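Notebook, two-arm cell, Wotholm bench
May 11, 2023

Picked up the pen-handling task again. Target for the Provura set is 300 demos; the log stands at 877 s of usable recording, most of it short. Leader arms re-zeroed before starting. Left leader still a bit stiff at the elbow. 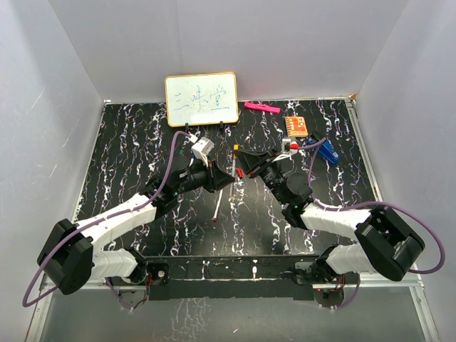
Sync between the two followers is the main worry. Lloyd script gives 16 ms offset between left and right joint streams, steady over 4 runs. Can live with that for slow moves, not for a handover. Layout as per the task sheet: whiteboard (三味堂) at the back left of centre, stationery to its right, pens and small bits in the middle between the grippers. The purple cables go wide round both elbows. Keep that slack, do not tie back.

Notes on driving it by hand:
– approach slowly with one arm, park the other
– close on the leader a touch early, the follower lags
– if both tips are low, lift one before turning the wrist
– bin any demo with a pause longer than 4 s

Wrist views are good close up but poor when the tips come together. The fixed view has the same trouble, as the grippers hide the small items.

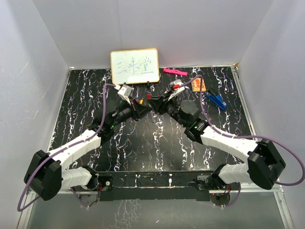
Gripper tips close together, small items partly hidden.

To do: try a wider start pose, rerun the Lloyd check, copy the log to Firkatow before the next block.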